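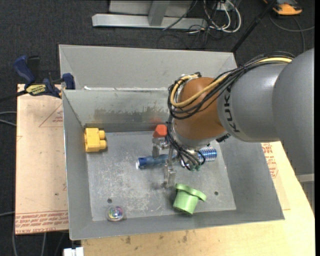

件名: Re: [karkthorpe-run] 長い距離の日のコースと、ふくらはぎの件
差出人: Helmi Kemppainen
宛先: カークソープ日本語ランニング会メーリングリスト
日付: 2024-03-13

Kwokさん、みなさん

ケンパイネンです。返事が数日遅くなりました。質問がいくつかに分かれていたので、引用しながら順に書きます。ほかの方にも関係しそうな話が多いので、個人宛てにせずこちらに流します。

> Fitriani Kwokです。
>
> 冬のあいだは短い距離しか走っていなかったのですが、先月から日曜の
> 長い方の組に入れてもらっています。みなさんに待ってもらうことが
> 多くて申し訳ないです。
>
> 11月のプリルクスカの27キロに出るつもりで、そこから逆算して練習
> したいと思っています。今の時点でどのくらいの距離を踏んでおけば
> いいのか、目安があれば教えてください。

待つことは気にしないでください。長い方の組は、水道塔の下と橋のたもとの二か所で全員そろうまで止まる決まりで、誰が最後でもそうしています。私も去年の夏は足首を悪くしたあとで、しばらく一番後ろでした。

プリルクスカまではまだかなりあります。春のうちは日曜に13キロを無理なく走り切れれば十分だと思います。無理なくというのは、走り終わったあとに普通に買い物に行けて、翌日の階段で手すりがいらない程度です。それが何週か続けてできるようになったら、少しずつ延ばしていきます。延ばした次の週は元の距離に戻してください。戻す週を抜いてどんどん延ばした人は、たいてい夏の前に一度休むことになります。

夏は暑いので、私は距離を延ばすのをいったんやめます。朝早く出て、同じ距離を保つだけです。本番に近い距離を走るのは涼しくなってからの二回か三回で、それ以上はやりません。大会の前に本番と同じ距離を走るかどうかは人によって意見が分かれます。私は走らない派ですが、初めての距離が不安で一度は走っておきたいという人もいて、それで失敗したという話も特に聞いていません。

> それから、コースのことです。川沿いの道がこのあいだの雨のあとで
> ぬかるんでいて、林に入る手前のところで靴が埋まりました。あそこは
> しばらく通らない方がいいのでしょうか。それとも、今の季節は毎年
> こんなものですか。

毎年こんなものです。ただ、今年は例年より長引いています。土曜に一人で見に行ってきたので、様子を書いておきます。

駐車場から水車跡までは問題ありません。砂利が入っていて水はけもよく、端の方に水たまりが残っている程度でした。

水車跡から林の入口までが、Kwokさんの書いているところです。右側の柵に沿って歩けば通れますが、走るのは難しいです。踏み固められていた真ん中の道が一番深くなっていて、みんなが避けて通るせいで道幅だけが広がっています。牧草地の方に入り込んでいる足跡もありました。牧草地は私有地で、地主のフットゥネンさんの家からは以前にも一度、柵の内側を走らないでほしいと言われています。その点だけは全員守ってください。

林の中は落ち葉が厚くて、見た目ほど悪くありません。根が濡れているところは滑ります。下りは歩いてもいいと思います。

林を抜けたあとの堤防の上は乾いていました。風は強かったです。

そういうわけで、今月いっぱいの日曜は、水車跡で左に折れて農道を回る方にします。農道は舗装されていて、距離は川沿いとほとんど変わりません。面白みは減りますし、途中の坂がきついのですが、靴は埋まりません。坂の上で犬が吠えるのは前からで、門の外には出てきません。

短い方の組は今までどおり公園の周回です。集合も今までどおり、7時に公園の北門です。夏時間に切り替わる週は毎年一人か二人が遅れてくるので、前の晩に時計を確かめておいてください。

> 長い日のあと、ふくらはぎがかなり張ります。痛みというほどでは
> ないのですが、次の日の夕方まで残ります。走ったあとはベンチの
> ところで伸ばしているのですが、やり方がよくないのかもしれません。
> 走る前にも伸ばした方がいいですか。

私は医者でも理学療法士でもないので、自分がやっていることだけ書きます。痛みに変わってきたり、片方だけ熱を持ったり腫れたりしたら、練習を休んで診てもらってください。

走る前に、止まったままじっと伸ばすことはしていません。北門から最初の橋まで歩いて、橋を渡ったら会話ができる速さでゆっくり走り始めます。寒い日はその歩きを長くします。走る前の体操をしっかりやる人もいますし、それで調子がよいなら続ければいいと思います。

走ったあとは、ベンチに手をついて後ろの足のかかとを地面につけ、膝を伸ばしたまま軽く前に体重をかけます。次に同じ形で、後ろの膝を少し曲げます。膝を伸ばすのと曲げるのとでは、張る場所が違うはずです。反動はつけません。痛いところまでは行かず、伸びている感じがするところで止めて、ゆっくり何度か息をします。左右で硬さが違う場合も、両方同じだけやっています。

先週、Kwokさんが伸ばしているところを隣で見ていましたが、つま先が外を向いていました。まっすぐ前に向けてみてください。それだけでかなり感じが変わると思います。

もう一つ、伸ばすよりも効いたのは、階段の段差を使ったかかとの上げ下げです。手すりを持って、上げるときは普通に、下ろすときはゆっくり。週に二、三回、歯を磨いているあいだにやっています。始めてからひと月くらいは何も変わらず、その後で気がついたら翌日の張りが軽くなっていました。長い日の前日にはやりません。

それと、農道の坂は川沿いよりもふくらはぎに来ます。今度の日曜は、坂の急なところは歩いてください。私も歩きます。坂を走って上りたい人は先に行って、上の門のところで待っていてください(犬のいる門です)。

> 靴は二年前に買ったものを使っています。底はまだ残っているように
> 見えるのですが、換え時というのはどう判断していますか。
> スコロフ通りの店で見てもらうのがいいでしょうか。

底の溝だけでは分かりにくいです。私は平らな机の上に靴を置いて、後ろから見ます。かかとがどちらかに傾いていたら換えます。あとは、新しい靴と古い靴を片方ずつ履いて廊下を往復すると、へたっているかどうかがはっきり分かります。店でも頼めばやらせてくれます。

スコロフ通りの店は、会の名前を言えば走れる時間を取ってくれます。店の前の歩道を少し走って、その場で別の型と比べることもできます。土曜の午後は混むので、平日の夕方がいいです。古い靴を持っていくと、減り方を見て話が早く進みます。

換える場合は、新しい靴をいきなり日曜に使わず、短い日に何度か履いてからにしてください。古い方は捨てずに、今の時期の泥の日用に取っておくと便利です。私の泥用の靴はもう元の色が分かりませんが、まだ使っています。

> 最後に、日曜のあとのお茶の会は、走らなかった人も行っていいので
> しょうか。夫が一度行ってみたいと言っています。

どうぞ来てください。走らない人だけで先に席を取っていることもあります。パン屋の二階で、長い方の組が戻るのはだいたい九時前です。着替えは公園の更衣室を使ってください。店の手洗いで着替えるのは、前に店の人から遠慮してほしいと言われました。

以下は、返事とは別に全員への連絡です。

名簿の更新をしています。今、登録は64人ですが、ほぼ半分の方の緊急連絡先が古いままです。電話番号が変わった方、引っ越した方は私宛てに直接送ってください。メーリングリスト全体に返信すると番号が全員に届いてしまいます。去年も何件かありました。返信するときに宛先の欄を見てください。

プリルクスカ大会の申し込みは、例年どおりなら初夏に始まります。会としてまとめての申し込みはしません。各自でお願いします。車の乗り合わせは秋になってから募ります。前回は帰りの車で濡れた靴を置く場所がなくて困ったので、ビニール袋を各自二枚持ってくることにします。早めに言っておきます。

それから、北門の脇の水飲み場は冬のあいだ止められていましたが、先週から水が出ています。蛇口の戻りが悪いので、使ったあとは手で最後まで閉めてください。

手袋の忘れ物が一つあります。濃い緑の毛糸で、左手です。水道塔の下に落ちていました。日曜に持っていきます。

今度の日曜は、私が長い方の先頭を走ります。短い方は、いつもどおり来た人の中で決めてください。雨でも走ります。風の警報が出ていたら中止で、その場合は朝六時までにここに流します。

Helmi Kemppainen

--
カークソープ日本語ランニング会
日曜 7時 公園北門集合
退会・アドレス変更は本文を空にせず、件名に「変更」と書いて管理者までお送りください。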